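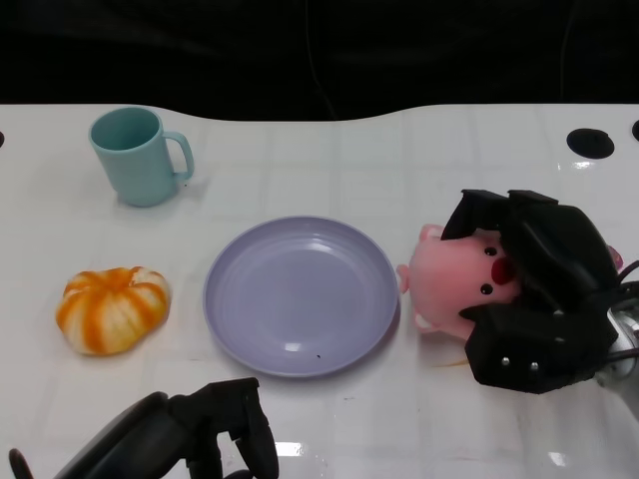
Moving Your Game Library to a New SSD Without Downloading Everything Again

So you finally have a second drive in your PC. Congratulations! The temptation is to start reinstalling games right away, but please hold off for an evening. If your library is anything like mine (351 GB across far too many half-finished RPGs), you can move almost all of it over without pulling a single big download, and your saves and mods come along for the ride.

I'm using a 2 TB Noltbridge drive in this guide, but the steps are the same for any SSD that's already screwed in and showing up in your BIOS. You'll need Windows 10 or 11 and an administrator account.

Step 1: Initialize the drive

Right-click the Start button and choose Disk Management. A brand new drive usually triggers a pop-up asking you to initialize it. Choose GPT and click OK. If no pop-up appears, scroll down the lower pane until you find the disk marked Not Initialized, right-click its label and pick Initialize Disk.

Check the disk number and the size before you click anything. Your old drive is in that same list!

Step 2: Create a volume

Right-click the unallocated space and choose New Simple Volume. Leave the size at the maximum, pick a drive letter, and format as NTFS with the default allocation unit size. Leave Quick Format checked. I use G for games, and I name the volume too – it makes life so much easier later when you're staring at four install locations in a launcher menu.

Windows will report a smaller number than the one on the box. Drive makers count in decimal and Windows counts in binary, so you haven't lost anything.

Step 3: Move your Steam games

Open Steam, go to Settings, then Storage. Click the drop-down at the top and choose Add Drive, then select the new volume. Steam creates its own SteamLibrary folder there.

Now go back to the old drive in that same drop-down, check the games you want, and click Move. You can select a whole batch at once, which I love. Pause any active downloads first. Between two NVMe drives this goes wonderfully fast, while a move from an old hard drive can take a good chunk of the evening. Mine took 97 minutes from a tired SATA disk, and I made dinner in the meantime.

Step 4: Move games from other launchers

Not every launcher has a Move button. The trick that works for many of them, including Epic, goes like this:

Copy the game's folder somewhere safe on the new drive and check that the copy finished.
Uninstall the game in the launcher.
Start a new install and point it at the new drive.
Let it download for a minute or so, then pause it and close the launcher completely.
Copy your saved folder over the new one and overwrite when asked.
Reopen the launcher and resume.

It should check the files, see that they're already there, and download only what's missing. Such a satisfying progress bar!

Look for local saves before you uninstall. They often hide in Documents, Saved Games or AppData, and not every game backs them up to the cloud.

Step 5: Verify and fix your mods

Launch each game once. If one crashes at the title screen, right-click it in Steam, choose Properties, then Installed Files, and verify the files. Be careful with modded games, as verifying can put original files back over your modded ones.

Mod managers need the new path as well. In Promirine, open the profile, change the game directory, and redeploy. Other managers have a similar setting.

Step 6: Leave some breathing room

SSDs can slow down on big writes when they're packed full. I try to keep up to 20 percent free, and I uninstall something when a giant patch is on the way – most big games get messy when they can't find space to unpack an update.

Keep the old library around for a week before you wipe the disk. Once your games all launch and your saves load, go ahead and format it. Mine now holds screenshots and recordings.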